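Hendisley Releases Stileck 3 for Teaching Bin Handling Tasks by Demonstration

Update adds remote teaching mode and shorter setup for mixed-length wooden parts

Hendisley, a developer of software for industrial robot arms, has released Stileck 3, the latest version of its system for teaching a robot a task by hand or by remote control. The release is available to existing license holders in January.

Stileck records the motion of the arm, the state of the gripper and the view from a fixed camera while an operator performs the task. In hand guidance, the operator moves the arm directly. In remote mode, added in this version, the operator steers it from a separate controller outside the cell. Both kinds of recording are stored in the same format and can be combined in one training set.

Development centered on picking wooden sticks from a metal bin with sloped walls. Thin parts that lie close together or against a wall are difficult to program point by point, as the approach angle changes with each pick.

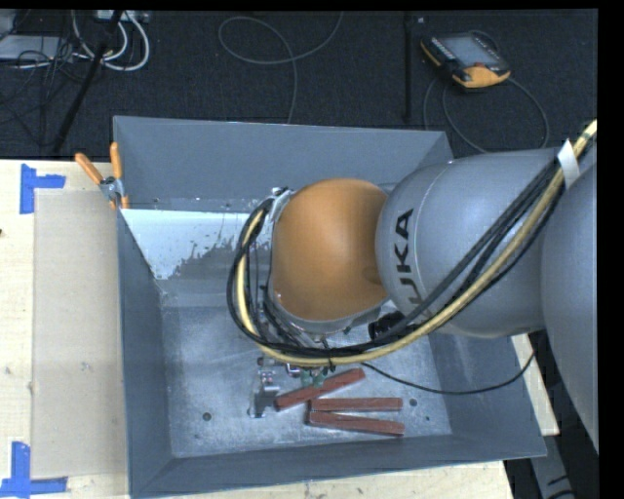
The test set for the release consisted of 187 demonstrations, 74 of them recorded by hand guidance and the remainder by remote control. Six operators took part. Recordings in which the gripper touched the bin wall were kept and labeled, so that the software could learn the recovery motion as well as the pick.

"Hand guidance gives good contact data, but the operator's arms are often between the camera and the part," said Ilham Bensaid, head of motion software at Hendisley. "Remote control leaves the view clear. The cost is that people move more slowly and pause more, so we had to change how pauses are handled."

Stileck 3 now trims idle time at the start and end of a recording and marks pauses within it. Operators can replay a demonstration at reduced speed, discard a segment and record that segment again without repeating the full task.

Lamrani, a maker of wooden fittings, will run the software in a pilot cell at its Pivurska plant. "Our part lengths change often – a new demonstration has to fit into a normal changeover," said Wenceslao Valdebenito, production engineer at Lamrani.

Stileck 3 runs on a standard industrial PC. Recordings made with version 2 can be imported, but must be recalibrated to the camera position before use.

Press contact: Othmane El-Sayed, Hendisley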